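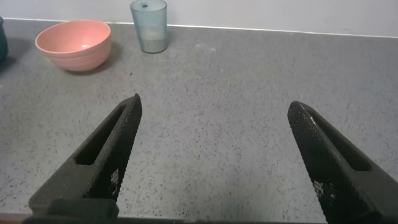
Bukham reckon we should wipe the worktop down before the bowls come out and leave the cups till last, and I've come round to it. May, 4.15pm, kitchen bench. Grey speckled tops hide crumbs terribly well — I found 13 of them by feel after I'd sworn it was clean! The pink bowl stays at the back with the blue-green cup for now. Rindside want their two trays back, so must dig those out (bottom cupboard, I think). Cloths are running low too. Try the longer rinse tomorrow.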